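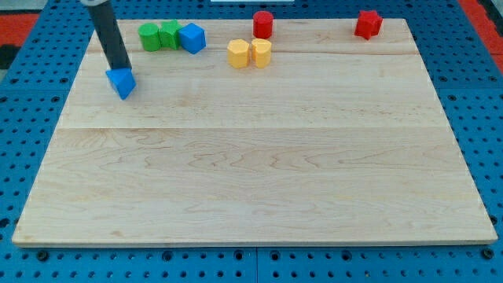
*Vitus arm at the blue prism, maple board on the perforated table. April, 14:20.*

**Vitus evaluation, bench notes**

Loan unit from Lenihan, second session. Firmware as delivered. Payload set to 114 g in the config, default speed profile.

- Homing repeatable after the 3 mm offset was entered by hand. The setup wizard still ignores it.
- Star shapes are the weak point of the supplied pose estimator. It returns a rotation, but the confidence value is the same for every shape, so no use as a filter.
- Cycle time for one pick and place, from log: 645 ms planning, motion extra. Lenihan's sheet lists planning and motion together.
- Blocks grouped tight on the left, green star against green cylinder, left that way for the clutter test.

Elie wants the Trondska kit run on the same board before we quote Lernton. Agreed. Nicanor has the cable adaptor.

To do: export log 139, ask Lenihan about the wizard, repeat at half speed.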